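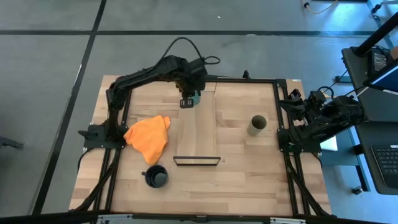 Week 4 notes: buying a two-arm kit

Okay, last time we ran out of clock before I got to the kits, so let's pick up there. I've got two on my list for you, the Plusley and the Inley, and a rental service called Pondance that I'll get to at the end. I'm going to have opinions! Feel free to argue with them in your write-up.

Start with the price, because everybody does. The Plusley lists at $2000 and the Inley at $1479, and on paper the arms are close enough that you'd grab the cheaper one and go to lunch. Before you do, read the box contents page. The Inley price leaves out the rails and the brackets, and you'll want both (I priced them separately in August and the gap shrank to roughly nothing). The Plusley comes with all of it, plus a manual that I'd call readable if you skip chapter one.

Now, layout. With one arm on each side of the table, the middle is shared space, and that's where your trouble lives. Mugs, a cloth, a wooden panel, whatever you put out there, ask which arm gets to it first and where the other one is supposed to wait. I like to fold the waiting arm well back past its own edge of the table. The Plusley software has a parking pose you can save. The Inley makes you type in the joint angles every single time, and I got very tired of that.

Cables! Please look at the cables before you look at anything else in a demo. You want enough slack for the wrist to turn and not so much that a loop catches on the gripper. Both kits ship with cables on the long side, so plan on clips.

Soft stuff is harder than hard stuff. A cup has one shape. A cloth has a new one every time you let go of it, and neither vendor's sample program handles that well. Weidong Jin wrote a nicer one called Xia, it's in the course folder, and it loads on both kits.

Pondance: they rent by the month, setup included. Good people, slow email. Fine for a term project, pricey past that.

For next time, pick a kit and write me one page on why. Include what you'd have to buy on top of it. Bring questions about grippers, we're doing fingertips next.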